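The Corn Exchange at Sanby has been a corn exchange, a roller rink, a carpet showroom and, for one wet winter, a place to keep other people's boats. Now the council would like it to be flats. I have read the proposal twice, and my chief objection is to the word "sensitive", which appears wherever something is about to be knocked through.

The architects, Makano, are good at drawings. In theirs the great hall has been sliced into two floors, and slender people with bicycles stand about on the upper one, level with the capitals. I have waited years to see those capitals up close. I had not expected to need a mortgage to do it.

It will cost £3,575 to put up the plaque. I mention this only because the plaque will explain what the hall used to look like.
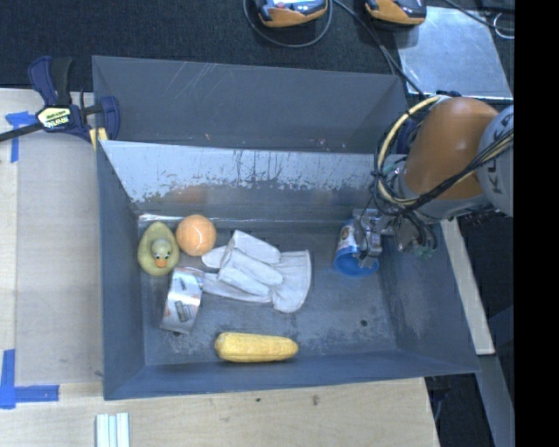 Lenka Bednárik wrote to me after my last piece to say that I was being sentimental, that an empty hall with a leaking lantern is no use to anyone, and that she would sooner see curtains in those windows than pigeons. She added that the Victorians would have had it down in a week and built something with more turrets.

She has a point about the Victorians. They pulled down the old market house to build this one, and the letters of complaint, which survive, could be reprinted tomorrow with the names changed. But they did put up a room. You walked in under that low, mean porch and the roof went up and up, and 668 farmers could shout at each other beneath it without anyone hearing a word. Divide that by two and you get a pair of ceilings.

Igwe Street lost its chapel the same way. It has very nice letterboxes.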